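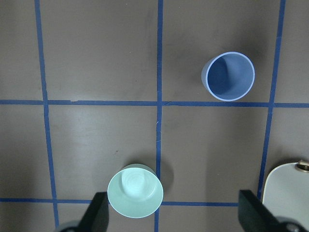
A place for every cup: blue tape on a brown tabletop, with two of the residents.

The first border dispute at Vasilică Oprea's table concerned a sugar bowl. It had drifted, over the course of a long breakfast, into territory that belonged to a mug. There were words. The sugar bowl was sent back.

Oprea is a bookkeeper by trade and an arranger by temperament, and last winter he bought a roll of blue masking tape to paint a window frame. The window frame is still the old color. The tape went on the table instead, in long strips up and down and a couple more across, until the whole top looked like a street map of a town with very few streets.

"I wanted to know where the cups were," he says, as if they had been getting out at night.

The system is simple, at least in the telling. A cup gets a cell. It stays in the cell while you drink from it, between sips, and it goes back to the same cell when it has been washed. The space in between is for plates, elbows and the newspaper, which has special privileges and may cross any line it likes. Visitors are given a cell when they sit down. Some of them ask for a different one.

I was given a corner and put my coffee down on the tape by mistake. Oprea looked at it for a while. A cup on the line, he explained, is in two places, and he has not finished writing the rule for that.

There is a whole shelf of products for people with this itch. Nuslow sells felt mats with a circle stitched where the glass should go. Fandgate will send you a tray with dividers, and then a larger tray to hold the first one. Oprea owned the Fandgate tray for 31 days. It worked very well, he says, and he hated carrying it.

Tape has the advantage that it can be wrong. His lines lean. One of the long ones sets off from the far side of the table with every sign of confidence and wanders inward as it goes. He has a ruler, and I saw it, in a drawer, under some batteries. He laid the strips by eye after supper and has come to like them wavering a bit. A patch on one of the cross lines is torn and paler than the rest, and he plans to fix it in July, when he is on vacation and can give it his full attention.

The tabletop has scuffs and smudges that predate all this. Before the tape you noticed them. Now you notice the tape.

His sister, who is 41 and shares the apartment, has a milder view of the grid than you might expect. She drinks her tea standing at the sink. When she does sit down, she takes the nearest cell and leaves her cup wherever it lands, and he moves it after she has gone out. They have lived like this for 2 months without discussing it.

I asked him what happens when they run out of cells. He poured me more coffee, set the pot on the windowsill and said he still had most of the roll.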